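Open day at Ladau, 01/03/2024

We went to Ladau with a shopping list and a budget, and came home with the list. Two of us made the trip from Flevley to see what a first set of handheld grippers might cost us.

The price on the sheet was 1,315 per unit. Then came the spare finger pads, at 200 a set, and a support plan from Dirkotia that renews every April whether you remember it or not. I asked how long a set of pads lasts. "Depends what you pick up," said the man at the desk, who I suspect says that a lot.

Delivery is 7 weeks, unless you order through Lougher, where it is also 7 weeks but with a nicer brochure.

The demo area was the best part. It had bookshelves and a better chandelier than our boardroom. My colleague priced the furniture in her head and went quiet.

Our plan for now: buy 2, skip the carry cases, and put the pads under consumables, where finance looks less often. The coffee was free. 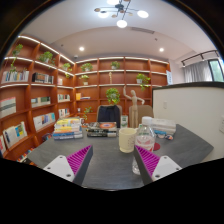 The demo table at Ladau, with books, a mug and a wooden mannequin between the shelves and the gripper.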